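Home | Projects | Student Work | Archive | Contact

The Sourdough Starters of Dostdale
A student project report by Golnar Shokri and Jonalyn Gatchalian

We started this project with one jar and a question from Jonalyn's grandmother: does a starter kept in a cold house behave differently from one kept in a warm house, even when both came from the same parent? She was sure it did. Golnar was sure it didn't. By the end of August we had both changed our minds at least once, and that made it the most fun assignment either of us has done.

Background

A sourdough starter is flour and water with wild yeast and bacteria living in it. The yeast makes gas, so the dough rises. The bacteria make acids, so the bread tastes sour. Both groups care a lot about temperature. What we wanted to see was how much of that shows up in an ordinary home, with no lab incubator and no special flour.

What we did

Our parent starter came from the Horgan bakery, where it has been fed every morning for longer than anyone on the staff has worked there. We split it into 4 jars. Two jars went to Golnar's apartment, which is warm all day because it sits over a laundromat. Two went to Jonalyn's family house on the Cumis side of town, where the pantry has a stone floor and stays cool even in summer.

Every jar got the same flour, the same tap water and the same feeding time, 7 in the morning. We put a rubber band at the starting level and marked the highest point the starter reached. We also wrote down the smell, which sounds silly until you have done it for weeks and realize you can tell the jars apart with your eyes closed!

We ended up with 285 readings in the notebook. A few were smudged and we left those out of the graphs.

What we found

The warm jars rose fast and fell fast. Most mornings they peaked before lunch and had sunk back by the middle of the afternoon. The cool jars took until evening, but they held their height much longer. We expected the speed difference. We did not expect the smell to split so clearly. The warm jars went toward yogurt, mild and a little milky, and the cool jars got sharper every week, more like vinegar.

Then we swapped one jar from each home. The swapped jars took on the habits of their new place within days, and this was the point where Golnar stopped arguing with Jonalyn's grandmother about the rising. The smell was slower to change. One of the swapped jars still had some vinegar in it when we finished, and we would love to know why.

Baking test

We baked a small loaf from each jar using one recipe and had our classmates taste them without knowing which was which. Most people liked the cool-jar bread better, though the warm-jar loaves were taller.
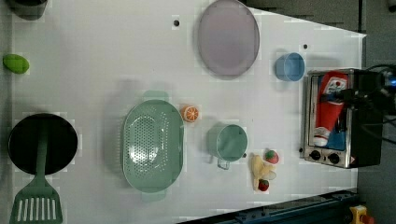 Crust was the hardest thing to judge. Our first loaves came out pale on the bottom, so we started heating the baking tray before the dough went on it, and the later loaves were much better. We only compared the later ones in our scores. If we did it again we would settle the baking method first - it cost us a whole bag of flour to learn that.

What we would change

Two homes is a small number. We would like a third place in between, and a thermometer that records overnight, since we only have morning and evening temperatures. We also want to try rye flour. Jonalyn is keeping one of the cool jars going, and its name is now Jiteron.

Contact the project office | Copyright Dostdale Student Projects | Back to top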